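Search Floridholm Search this site Go

Features > Machines & Work

Last updated: December

Teaching the arm, one grab at a time

Seven in the morning at Hosari and the arm is already over the bin. Reach, close, lift, let go. Again. Etornam Baidoo has a coffee in one hand and the log open in front of her, and she doesnt look up much.

What she's making is examples. Thousands eventually, for a learning system called Mernau that is supposed to pick odd things out of a box without being told what they are. Each try gets saved: what the camera saw, where the arm went, whether the thing came up. Misses too. "Misses are half the lesson," she says. "People want to throw them out. Don't."

The mix matters. Hand tools, bits of plastic, soft stuff, shiny stuff. Long things that lie flat against a wall, those are the worst. Five objects in a round, usually, then somebody shakes the bin and it starts over. Tape on the table so the bin goes back to the same spot.

The last project, Bravo, learned from clean piles only. Did great for two weeks. Then a customer sent real clutter and it froze up, grabbing at shadows. So Mernau gets clutter from day one.

Is it boring? Yes, she says, very. Lunch is late, the log is long. Some tries take seconds and some she ends up stoping by hand, arm halfway down, and those get a note and a time next to them.
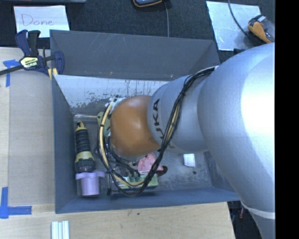

The notes get read at the end of the shift, out loud, with everybody standing. Baidoo wants two more bins running by spring.

Tagged: Robots, Shop Floor, Long Reads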